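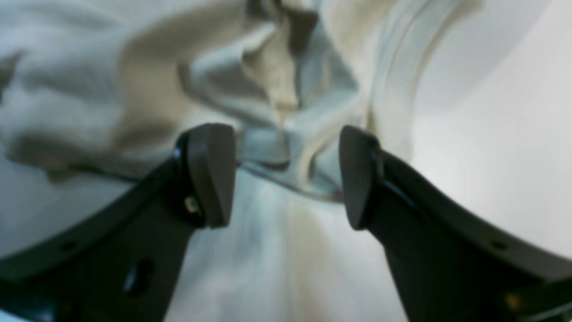
Two grey fingers, tips almost touching.

The Reading at Gravell

The gauge at Gravell was read twice a day, at six and at six. The reader walked down the dam steps, noted the level to the nearest centimetre and entered it in the book. A second book, kept by the water company at Borkance, received the same figure by telephone. The two had agreed for 50 years.

In June they differed by 3 centimetres. The reader at Gravell checked her entry and found it correct. The clerk at Borkance checked his and found that he had written down what he heard. Both were asked to continue.

The next morning they differed by 3 centimetres again, and in the evening by the same. The line was tested. The gauge board was cleaned and its fixings measured against the brass bolt in the parapet. An inspector came out from Hamon, stood beside the reader at six, agreed with her figure and listened while she gave it. He then drove to Borkance and looked at the book. The figure was lower.

His report ran to four pages. It recommended that the reader repeat each figure and that the clerk repeat it back. This was done. She said 865, he said 865, and both of them wrote. Her book showed 865. His showed 862, in his own hand, and he could not say when he had written it.

Suwannarat, the smaller reservoir upstream, was not on the telephone and sent its readings by post. These gave no trouble.

By autumn the valley below the dam had less water than the Gravell book allowed for. The farms complained of it, and their allocation was reworked from the Borkance figures, which fitted. The reader was told to subtract 3 before entering. She did so for a week. On the eighth evening she went down the steps with a lamp, read the board and rang through the corrected level. The clerk repeated it back. After a pause he asked if she would mind reading the board again - he had written something lower.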